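Search this site Go

6 November 2024
By Xiuying Hou

Water shutoff, Plisov building, what we know so far

Quick one, am typing this between calls. Water goes off again for the riser work, both stairwells. Four hours if all goes well. Last time (August) it ran over and people were rightly annoyed, so plan for longer. Fill a few pots the night before. Fill the kettle too. 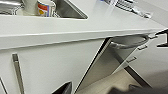

Drovaveck are doing the job again, same crew. They need to get at the shutoff valve in every apartment on the Shao Street side, so please clear out the cabinet under your sink. Not partly. All of it. Three apartments had to be skipped in August and those are the ones still getting brown water.

When it comes back on, run the cold tap first, untill it's clear. Don't start with hot, the grit gets into the heater. Leave laundry for the next day. 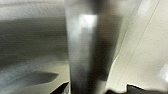
Brushed metal, up close.

Bill for the valves came to $394 and is covered by the repair fund, no extra charge to anyone. Questions to Zhiqiang Hou, apt 296, evenings only pls. Spare keys same place as before. The Pramar elevator inspection is seperate, more on that next issue.

Comments

tessa_4th: does this include the laundry room?

Xiuying Hou: yes, laundry room too

R.K.: Mine was brown for two days last time. Will they flush the line after?

oldstairwell: thanks for the warning, cabinet is cleared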